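Feb 22, 2025. Compiled by Ankica Golob. Replaces the older sheet on table linens.

# Metal Tableware on Cloth and Woven Mats: Setting, Storing, Cleaning

These notes cover one place setting and the pantry turntable that shares the table with it. They apply to plain metal plates, wood-handled flatware, woven placemats and cork coasters. Silver plate and anything with a gilt edge need separate handling.

## Base layer

Lay the cloth first and smooth it from the center outward. Dark cloth shows lint and flour, so go over it with a damp hand or a lint roller before anything else goes down. If the cloth creeps on a polished top, put a thin felt or rubberized pad under it. The pad should stop 3 inches short of the table edge on all sides.

Woven placemats curl at the corners when they are stored rolled. Store them flat. To correct a curl:

1. Dampen the back lightly with a spray bottle.
2. Lay the mat face down on a towel.
3. Weight the corners with cans and leave it overnight.

Do not iron a mat unless the fiber is known. Paper-based weaves scorch, and vinyl weaves melt.

## Placing the pieces

Start with the plate, then the flatware. The plate sets the spacing for everything else, and moving it later drags the mat. Lift metal plates straight up when shifting them. Sliding leaves gray marks on light weaves, and those marks take longer to remove than they did to make.

Wood-handled knives and forks can rest on the cloth, the mat or a coaster while the table is being arranged. Cork is kind to handles and tines, and it takes up small drips. Pantry goods stay on their own turntable, to the right of the setting. In the arrangement used for these notes, the upper tier holds raisins, butter and cans, with a black ribbed bowl at the outside.

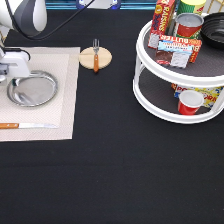 ## Loading a two-tier turntable

- Put the heaviest cans close to the center of the tier. A load concentrated on one side makes the upper tier lean and the bearing grind.
- Stand tall boxes upright toward the middle. Lay short boxes flat only if nothing behind them is needed daily.
- Keep every package inside the rim. Spin the unit through one full turn by hand before leaving it, and watch for corners that catch.
- Return butter to the refrigerator after the meal. The turntable is a serving position for it and should not become a storage position.
- Wipe the shelf liners with dish soap and warm water. Textured liners hold sugar in the grooves; use a soft toothbrush along the grain.
- Tighten the posts between tiers twice a year.

Krum Ristić measured the clearance on the Stundside unit in his kitchen at 10 inches between tiers. Standard cans fit with room to spare. Tall cereal boxes do not, and go in the cupboard.

## Cleaning metal plates and bowls

Wash by hand with a soft sponge. Follow the direction of the existing polish lines; rubbing across them produces a haze that is visible under a ceiling light. Steel wool is not suitable for any visible face.

Water spots come off with white vinegar on a cloth. Rinse at once and dry with a lint-free towel. For heat tint on stainless steel, use a paste of baking soda and water, left on for 13 minutes and rinsed with warm water.

Rims need separate attention. A rolled or folded lip can trap water along the seam, and the trapped water dries to a white line or runs out onto the cloth when the piece is tipped. After washing, run a folded corner of the towel once around the outside of the lip, then turn the piece upside down on a rack. 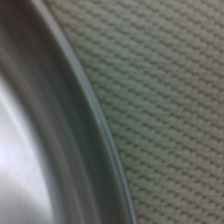
If the white line is already there, wet a cotton swab with vinegar and work it along the seam in short passes. Selma Radonjić uses a wooden toothpick wrapped in cloth for old deposits. Bare metal tools scratch the lip and should stay in the drawer.

## Gray marks on fabric

Marks left by metal on a woven surface are residue and usually sit on top of the fiber. Try a white eraser first, with light pressure. If that fails, use one drop of dish soap on a damp cloth, blot, and dry flat. Test on the underside.

Burrs on a foot or rim will keep making new marks. Feel for them with a fingertip wrapped in nylon stocking, which snags on any rough point. Dress the spot with 400 grit wet paper, used wet, two or three strokes only, then wash the piece before it goes back on the table.

## Wooden handles

No soaking and no dishwasher. Apply food-grade mineral oil when the wood looks dull, wait 10 minutes and wipe off the excess. Keep freshly oiled handles off cork and cloth until the next day.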